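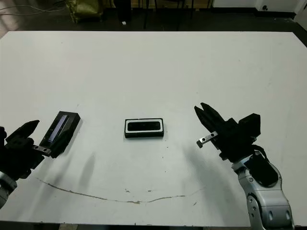

Moving a piano up a flight of stairs: pay someone or bribe friends?

Started by flatfootfred, 2022-11-02

flatfootfred
We've bought an upright Toledo from a woman across town who wanted it gone before December. Our new place is on the second floor, walk-up, one landing with a turn in it. Movers quoted me more than the piano cost. I have friends, and the friends have backs. How bad an idea is this?

marrowbone
Bad. Next question.

tidal_gwen
Depends on the turn. Measure the landing corner to corner, then the piano including the lid and whatever sticks out at the back. If there's less than a hand's width to spare, pay the movers and eat toast for a month.

ottoman_umpire
Disagree with both of you. We did ours with four people, a rented dolly and two ratchet straps. Took an afternoon. One scrape on the wall, which I maintain was there before.

marrowbone
Every wall in every building you've lived in had a scrape that was there before.

flatfootfred
Landing is 57 inches wide. Piano is a bit longer than that, so it would have to go up on end for the turn. I'm told this is normal. I was told by the seller, who has an interest in the matter.

tidal_gwen
Movers do tip them, with a skid board and people who have done it before. Your friends have done neither. What's your friend group's combined experience? Couches?

flatfootfred
One couch. We left it on the landing overnight and the neighbour sat on it.

Lamisi Frimpong
I tuned for years before my hearing packed it in, so my colours are nailed to the mast here. The weight is all at the back, in the plate, and it will go over backwards on you quicker than you'd think. Never put anyone directly below it on the stairs. Also budget for a tuning, and wait a couple of weeks before you book it so the thing can settle in the new room. Keep it off the radiator wall.

ottoman_umpire
Ours got tuned the same day and sounded fine.

Lamisi Frimpong
To you.

ottoman_umpire
To me, yes – I'm the one who lives with it.

marrowbone
Savmont Movers charged my sister $100 extra for the stairs and she called it the best money of her marriage.

flatfootfred
All right, I've rung Savmont. Friends have been stood down and are being a little too gracious about it. They still expect the pizza.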